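We use cookies to make this site work and to see which posts get read. By carrying on you agree to this. OK | Read more

Teaching by hand, part two: the drinks tap

10/6/22

Print this page | E-mail this to a friend

So the wrist trouble I moaned about in February is sorted (new firmware, plus me finally reading the notes that came with it) and we've moved on to something I've been looking forward to for ages – getting the robot to serve a drink. I'm spending a few weeks up at the Orkdale workshop with the Clistico lot, and my job is mostly to sit in a chair wearing the Dremar gloves and be the robot. I move my hand, it moves its hand. Everything gets recorded, and later on the recordings go into training so that it can have a go without me.

I thought I'd be good at this. I pour drinks at home all the time! But you lose your sense of touch completely, and you find out how much you were leaning on it. A glass is a horrid thing to pick up when you can't feel it. Squeeze too little and it slides down through the fingers, squeeze too much and you get a nasty creak and everyone in the room looks up.
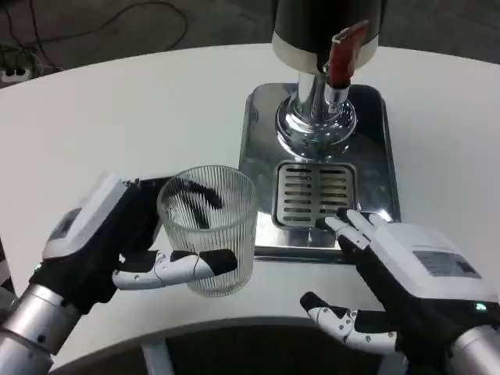
My first session was 30 tries and I kept 15 of them, and I was quite proud of that until I saw the others' numbers. What I was doing wrong was stopping to think. I'd get hold of the glass, hover, fiddle with my thumb, hover a bit more, then go. Played back, it looks like someone trying to remember whether they left the oven on, and if you train on that you get a robot that hovers too. So now I run through the whole thing in my head first and then do it in one go, even if it's a bit scruffy. Scruffy is fine. Dithering isn't.

The other thing is the second hand. When you're concentrating on the left you forget the right one exists, and it drifts about wherever your real arm happens to have sagged to. I've knocked into things with it more than once. The trick I was given is to rest my elbow on the arm of the chair and keep the hand open, ready for the lever, and that's helped a lot with the aching shoulder as well.

We did a longer run after that, 31 tries in nearly two hours with a tea break, and I only threw out six. I also tried going in at different angles, because if you always come at the cup the same way it never learns what to do when the cup is somewhere else. That's the part I enjoy most, it feels a bit like making up little puzzles for it. 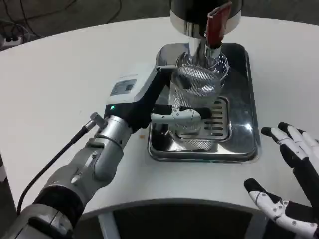

Left hand steadying the glass cup over the grate, strainer inside.

The old Agudelo software we use for playback lets you slow everything down, and I've got a bit hooked on watching my own hands at quarter speed. There's a tiny wobble just before I close my fingers, every single time. I do it with my real mug too, now that I've noticed. I'd like to get rid of it but the others reckon I should leave it in and see if the robot picks it up.

Next up is the lever, which has its own problems (mainly that I keep pulling it sideways). I'll write that up once I've got a decent batch saved – probably with more moaning.

Get new posts by e-mail: pop your address in the box and press Sign up. You can leave the list whenever you like.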